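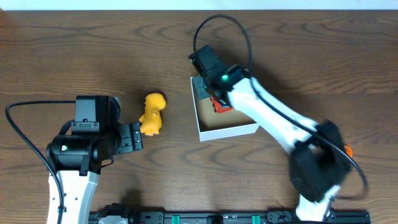 Moisturizers, Week 2: What's Really in the Jar

Tulavside Adult Learning, Skin Care Basics
Handout to go with the evening class

Okay, so last week was cleansers and I talked way too long about foam, and we never got to the part everybody signed up for. This week is creams and lotions, all of it. Bring whatever you're using at home right now, even if it's nearly empty, because we're going to read labels out loud and it's much more fun when it's your own jar!

The three words you need

Humectants pull water in and hold on to it. Glycerin is the one you'll see the most, and it's cheap and it works. Hyaluronic acid gets all the ads. Honey counts too, and so does urea, which sounds awful and is lovely on rough heels.

Emollients are the smoothing ones. They fill in the little gaps between flaky bits so your cheek feels soft when you touch it. Plant oils, squalane, and a lot of those long names ending in "ate" go here.

Occlusives sit on top and slow down the water leaving. Petrolatum is the champion (I know, I know, half of you just made a face). Beeswax and dimethicone do a version of the same job.

Most products are a mix, and plenty of ingredients do two jobs at once. Shea butter is an emollient that also works a bit like an occlusive, so don't get stuck trying to put everything in one column.
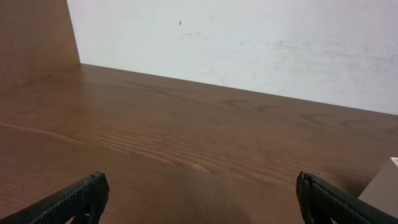

Shine is what people in my classes complain about most, and they nearly always blame oil. Sometimes it is oil! But a film of cream on top of your skin reflects light too, and so does freshly smoothed skin that isn't oily at all. It's the same as with a tabletop with a satin finish - one patch looks light tan, the next looks deep brown, and you get one bright little spot in the middle where the light bounces straight back. Your forehead does that under a bathroom bulb. Before you throw out a moisturizer for being greasy, blot with a tissue and look at the tissue. If it comes away clean, try looking in a different room.

Reading the label

Ingredients are listed from most to least, until you get down to the ones at one percent or under, and those can go in any order. So if water is first and glycerin is second or third, good, there's a real amount in there. If the fancy flower extract on the front of the box comes after the preservative, there's probably only a whisper of it.

Two labels we'll compare in class:

Kukent Day Lotion: water, glycerin, a light ester, dimethicone, then the small stuff. Thin, sinks in fast, nice under makeup.

Natden Night Balm: no water at all. Oils, shea, beeswax. Heavy, and you need far less than you think. Put it on damp skin or you'll wonder why you still feel tight in the morning.

I like both and I'd never use the balm in July.
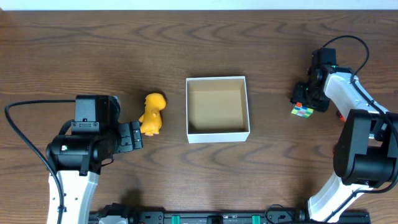 Open box, white outside, plain cardboard inside.

Packaging matters more than I used to think. Jars are pretty, but every time you dip your fingers in you're adding something that wasn't there before. Pumps and tubes are better for anything with water in it. If you love your jar, use a little spatula and wash it. And please look for the symbol of a tiny open pot with a number and an M, that's how many months you've got after opening. I write the date on the bottom with a marker.

How much and when

A pea for the face, a bit more if you're doing your neck (do your neck). Put it on within a couple of minutes of washing, while your skin still feels damp. Sunscreen goes on after moisturizer in the morning, and no, a moisturizer doesn't replace it unless it has an SPF on the label and you use plenty.
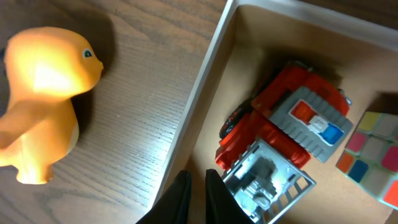
Reading time for this section: 2 min

Patch testing, or the bit people skip

New product, small area, few days. Inside of the elbow is fine, behind the ear is good for face products. Dab it on twice a day and leave it alone. Redness, bumps or itching means wash it off and stop. If it's bad, or it spreads, see a doctor and take the package with you.

Fragrance is a common troublemaker, and that includes essential oils. "Unscented" can still mean there's a masking scent in there, so "fragrance free" is the phrase to hunt for.

Homework

Pick one product from your shelf. Write down the first five ingredients and mark each one H, E or O (water doesn't get a letter, and a question mark is a perfectly good answer). Then use it on one hand only for a week and leave the other hand alone. Same soap for both, obviously. Jot down how each hand feels before bed.

For next week

We're doing lip balm with the Liew beeswax pellets, so wear something you don't mind getting wax on. Class starts 30 minutes later than usual. Bring a clean small tin if you have one - I've got a few spares but they go fast.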